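Visita à cozinha de demonstração da Skevuvell, numa quarta-feira de fevereiro

Relato para o boletim dos sócios da Gistavance. Texto de Nayara Figueiredo.
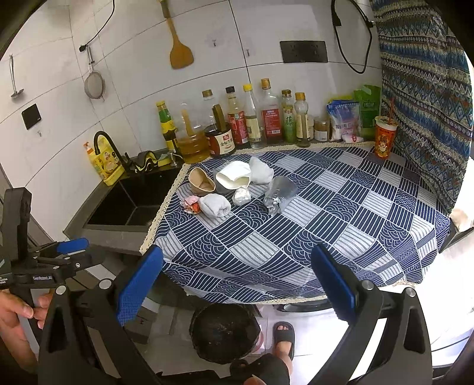
Como chegamos lá

A visita estava marcada para as 14h e o grupo se reuniu na portaria do prédio Miranda quinze minutos antes. Éramos 8, contando com Raíssa Bittencourt, que organizou a ida, e Riku Tamura, que trabalha na Skevuvell e nos acompanhou a tarde inteira. A sala fica no segundo andar, no fim de um corredor comprido onde também estão o depósito e uma copa. Quem for de carro deve saber que o estacionamento da rua enche cedo; eu parei a duas quadras, em frente a uma loja de tintas.

A Skevuvell dá cursos curtos de arrumação doméstica e de organização de cozinhas pequenas. Uma vez por mês abre as portas para associações como a nossa. A visita é gratuita, mas é preciso mandar a lista de nomes com antecedência, e a lista é conferida na entrada.

O que se trabalha ali

O exercício do dia era o mais simples do programa: limpar uma bancada depois do uso. Riku explicou que o curso começa por aí de propósito. A maioria dos alunos chega querendo falar de armários e potes etiquetados, e ele prefere passar a primeira aula inteira em cima de um único pedaço de bancada.

Na bancada que nos coube havia uma toalha estampada em azul-marinho e branco, com acabamento de renda creme, e em cima dela as coisas a recolher. Copos de papel, um copo de plástico transparente amassado, uma sacolinha branca com nó, uma embalagem pequena de rosa e laranja, também amassada, um pano branco e uma meia cinza enrolada. A meia rendeu conversa. Raíssa disse que na casa dela a meia estaria no sofá, e Lachlan Dunstan respondeu que na dele já apareceu uma dentro da fruteira.

A regra ensinada é separar primeiro e mexer depois. Decide-se o destino de cada coisa antes de pôr a mão nela: lixo, roupa, pano para lavar. O pano e a meia saem da cozinha em viagens diferentes, mesmo que acabem na mesma máquina, porque o instrutor não quer pano de cozinha misturado com roupa de corpo no cesto. Achei exagero na hora. Nassoro Ondieki, que cozinhou muitos anos em refeitório, concordou com o instrutor e contou que lá a regra era a mesma.

Com os copos a discussão foi mais longa. Na Skevuvell os copos de papel usados vão para o lixo comum, e os de plástico são separados. Uma das sócias perguntou se copo de papel não se recicla. Riku disse que depende do serviço de coleta de cada lugar e que, na dúvida, o aluno deve telefonar e perguntar. Ele mantém o número da coleta do bairro preso na porta da copa.

Os temperos

No fundo da bancada, encostada na parede de azulejos brancos, fica a fileira de temperos. Foi a parte de que mais gostei. Há óleo numa embalagem plástica com alça, molhos escuros, garrafas transparentes de tampa amarela ou dourada e um vidrinho de conteúdo âmbar um pouco à frente das outras. Vários rótulos são em chinês. Um deles, branco, num frasco marrom, traz 金标生抽, que Riku leu para nós como shoyu claro, do tipo usado para temperar. Outro, de topo verde, tem o caractere 藤. No canto direito havia ainda um copo de bebida vermelho e amarelo, com canudo laranja e o caractere 福, que muita gente do grupo já conhecia das decorações de Ano-Novo.

Perguntei se a fileira não deveria ir para dentro de um armário. A resposta foi que depende de quanto se cozinha. Para quem usa óleo e shoyu todos os dias, guardar é trabalho dobrado, e o que se pede ao aluno é que as garrafas fiquem numa linha só, com o rótulo para a frente, e que ele passe um pano por trás delas uma vez por semana. As que não forem usadas durante um mês saem da bancada. Nassoro acrescentou que o óleo não deve ficar perto do fogão -- o calor estraga o gosto -- e isso foi anotado por quase todo mundo.

A pia

À esquerda ficam a cuba preta e a torneira, também preta, de bico curvo, num tampo cinza-escuro. A esponja amarelo-esverdeada estava dobrada sobre a borda, com um dosador pequeno de sabão ao lado e uma caixa amarela de produto para louça junto da torneira. Lachlan tem uma cuba preta em casa e reclamou das manchas de água. O conselho foi secar com pano depois da última louça do dia e não usar palha de aço.

Sobre toalha em bancada de cozinha as opiniões se dividiram. Eu não uso, acho que junta farelo. Raíssa usa e troca duas vezes por semana. Riku disse que o curso não proíbe, desde que a toalha seja sacudida fora da cozinha e que a renda não chegue perto da pia. A barra de renda deve ser lavada em saquinho, do contrário desfia.

Depois do exercício

Às 15h30 fizemos uma pausa para o café, servido na copa. Havia bolo de fubá trazido de casa por uma das sócias. A coordenação mostrou em seguida o caderno de exercícios do curso, que tem 27 fichas, cada uma dedicada a um canto da casa. A ficha da bancada é a primeira. A da gaveta de talheres, segundo Riku, é a que mais alunos deixam pela metade.

O curso completo custa 400 reais e dura 8 semanas, uma aula por semana. Sócios da Gistavance pagam 100 reais a menos, mediante apresentação da carteirinha. Há turma à tarde e turma à noite. O material está incluído, com exceção dos panos, que cada aluno leva de casa.

Na sala ao lado há um pequeno mostruário da Masness, que fornece prateleiras e ganchos para as aulas. Não tivemos tempo de ver com calma. Pedi o catálogo e deixei um exemplar na secretaria da associação, para quem quiser consultar.

Observações para a próxima visita

A sala é estreita e com oito pessoas já é difícil enxergar a bancada de trás. Sugeri a Raíssa que da próxima vez o grupo se divida em dois horários. O elevador do Miranda estava parado, e quem tem dificuldade com escada deve telefonar antes para saber se voltou a funcionar. Convém levar caderno; as fichas não podem ser fotocopiadas.

Saímos às 16h45. Os interessados na visita de março podem deixar o nome com Raíssa até o fim do mês.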